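Nenville Community Boards > Home & Family > Potty training and small bathrooms

Topic: Black cloth behind the toilet, foam letters on it, am I nuts?

mudroom_mama
OK so bear with me. We moved into one of the older Grundwood rentals in September and the bathroom is ugly. The wall behind the toilet has three different paint jobs on it and I can't repaint (lease says no, I asked twice). My youngest is in the middle of potty training and hates going in there. Hates it! She will hold it until she cries.

So I'm thinking of hanging a big piece of black cloth over that whole wall and sticking colorful foam letters on it, the kind kids play with in the tub. Something for her to look at and talk about while she sits. I have 2 yards of black cotton left over from a Halloween thing. Has anybody done this? Will it be gross in a month?

tubeless57
It will be gross in a month. Cloth next to a toilet, with a kid learning to aim? Think about it. Get a vinyl shower curtain liner, they come in colors, and wipe it down.

mudroom_mama
She's a girl, she sits, aim isn't really the issue lol. But point taken about the wiping.

quilt_and_caulk
I'm going to disagree with tubeless57. I had fabric up in our half bath for two years and it went in the wash with the towels every other week. Never smelled. What you need is a way to take it down fast. I used a tension rod up high and just let it hang, kept the bottom hem well off the floor. If you staple it or tape it you'll never wash it, and then yes, gross.

Is your fan any good? Ours was decent and I think that helped a lot.

mudroom_mama
Fan sounds like a lawn mower but it moves air! Tension rod is a good idea, the wall's in a sort of alcove so there's something to push against on both sides.

rosco_b
Why black though? Seems kind of gloomy for a little kid. My grandson would think there was a monster behind it.

mudroom_mama
Because it's what I have haha. And the letters really pop on it, I laid a few out on the bed last night and she was all over it. White or yellow would show every splash too.

pennyloafing
Black shows lint and toothpaste like you wouldn't believe, just so you know. I had black hand towels for one winter and gave them away.

How are you attaching the letters? Foam won't hold to dry cotton. In the tub they only stick because they're wet.

mudroom_mama
Yeah that's the part I hadn't thought through. Double-sided tape?

quilt_and_caulk
Tape will let go the first time somebody takes a hot shower. Two or three loose stitches through each letter with heavy thread, it takes no time at all. Snip them off on laundry day if you're worried about the dryer. Or safety pins from the back, but I wouldn't with a toddler in there.

tubeless57
Or velcro dots. Soft side on the cloth, scratchy side on the letter. Then she can pull them off and move them around and you aren't sewing every two weeks.

quilt_and_caulk
And then they go in the toilet.

tubeless57
Lid down when nobody's using it. That's what a lid is for.

pennyloafing
Have you met a two year old, tubeless57

rosco_b
We fished a bath letter out of ours with a coat hanger. The plumber from Badawi wanted 40 bucks just to come look. Sew them on.

mudroom_mama
OK sewing wins. Did it last night after she was in bed, watched a whole movie and stabbed myself only once. Rod went up fine. I went with seven letters, more than that and it started to look like a daycare. The cloth is a lot bigger than I remembered and fills in pretty much everything behind the toilet, so the bad paint is gone and I could cry I'm so happy. Plain white toilet looks brand new against the black, who knew. 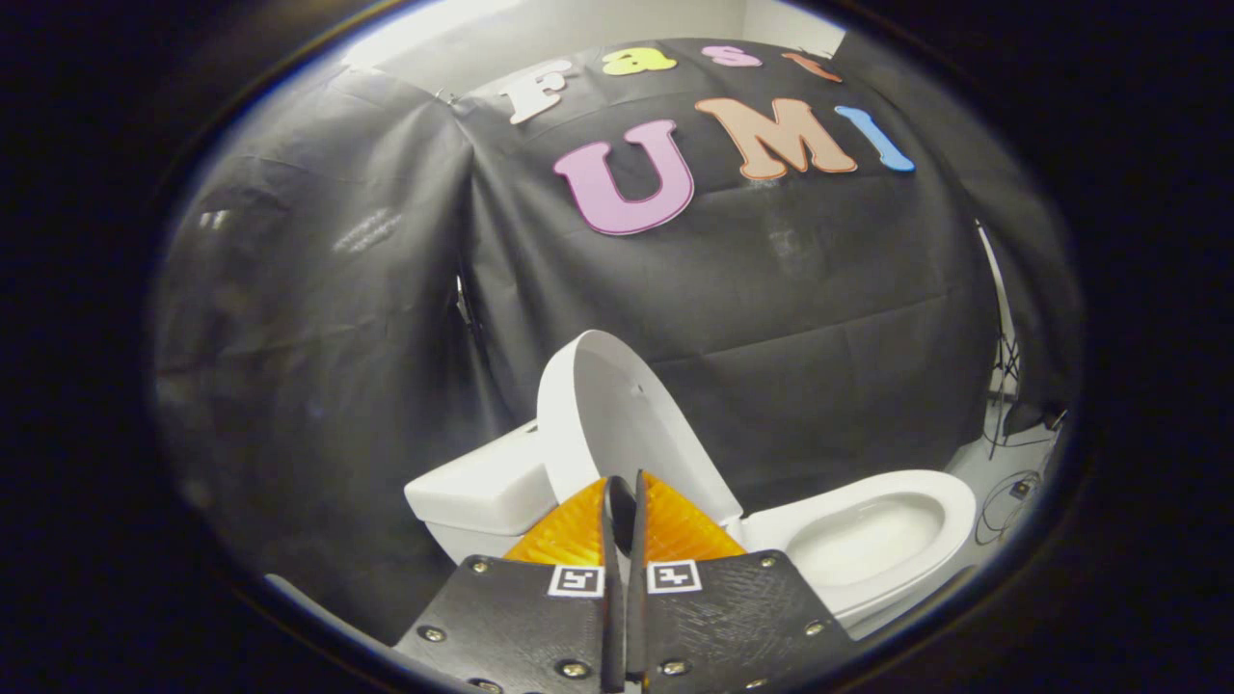 Next job is the stool. The one we've got slides on the tile and I think that's half of why she's scared. I saw a Jatodow one with rubber feet at the thrift store on Tuesday and didn't buy it, and of course now I'm kicking myself.

quilt_and_caulk
Go back for the stool! The slidey ones are awful. You can put a piece of rug gripper under yours until then.

tubeless57
Still say vinyl. But I'll admit I like the letters.

rosco_b
Did she go?

mudroom_mama
She sat there this morning for a good long while and yelled letters at me. No pee. But no crying either, so I'm taking it!

pennyloafing
Sitting with no crying is huge. Mine took until spring. Keep a lint roller under the sink, trust me on that one.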